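The Gorkora Museum of Everyday Materials prepares these pages for readers in grades three through five. Teachers may copy them for classroom use.

# What Is Plastic, and Where Does It Come From?

Many objects in a home or school contain plastic. Combs, rulers, buttons, bags and the keys of a piano may all be made from it. Plastic is a material that people make in factories. It does not grow on trees, and it is not dug out of the ground in the way that iron ore or marble is.

## Very long chains

Everything around us is built from tiny pieces called molecules. They are far too small to see. In plastic, small molecules have been joined end to end to form very long ones, like a paper chain made by a patient class. One chain can have 1000 links or more. A material built this way is called a polymer. The word comes from Greek and means "many parts."

Nature makes polymers too. Cotton, wool and the rubber that comes from rubber trees are all polymers.

## From oil to pellets

Most plastic begins as oil or natural gas. A factory heats the oil and separates it into different liquids and gases. Some of these are treated again so that their small molecules link up into chains. The new plastic is often cut into pellets the size of a grain of rice. Trucks and trains carry the pellets to other factories, where they are melted and shaped. 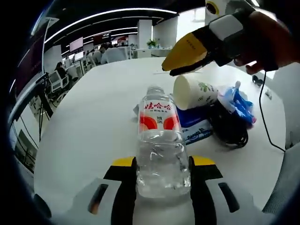 There are several ways to shape melted plastic. In **injection molding**, it is pushed into a hollow metal form called a mold. When it cools, the mold opens and the part comes out. Toy bricks are made in this way. In **blow molding**, air is blown into a warm tube of plastic until it swells and presses against the walls of the mold, much as a balloon would fill a box. In **extrusion**, plastic is squeezed through an opening, as toothpaste is squeezed from its tube. Pipes and drinking straws are made by extrusion.

## Hard, soft, stretchy

Plastics behave differently because their chains differ. When the chains lie close together in neat rows, the plastic is often stiff. When they are tangled, it may be easier to bend. Factories can also add other substances to change the color or to make the material softer.

Plastic has another useful property. Electricity does not pass through it easily. A material of this kind is called an insulator. The metal wires inside a cable carry the electricity, and the outer covering helps keep people safe. If a covering is cracked or torn, do not touch the cable. Tell an adult.
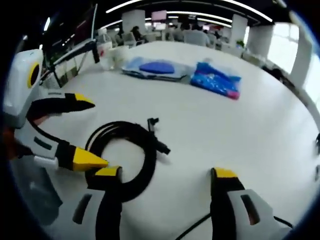
*A black cable in a coil on a white table.*

## What happens to old plastic?

Plastic lasts a long time. An apple core left in the soil soon rots, but many plastics can remain for hundreds of years. They slowly break into smaller and smaller bits. Bits that reach rivers and oceans can be swallowed by fish and birds.

Some kinds of plastic can be recycled. They are sorted, washed, chopped into flakes and melted again. Other kinds are difficult to recycle, and the rules differ from town to town. Using an object many times before throwing it away also reduces waste.

## Words to know

**Insulator:** a material that electricity does not pass through easily.

**Mold:** a hollow form that gives melted material its shape.

**Polymer:** a material whose molecules are long chains of smaller parts.

## Visiting the museum

The Materials Room is on the upper floor, beside the Nkosi Reading Room. School groups may have up to 20 students. Requests for April visits should be addressed to Jayanthi Marar, Education Office.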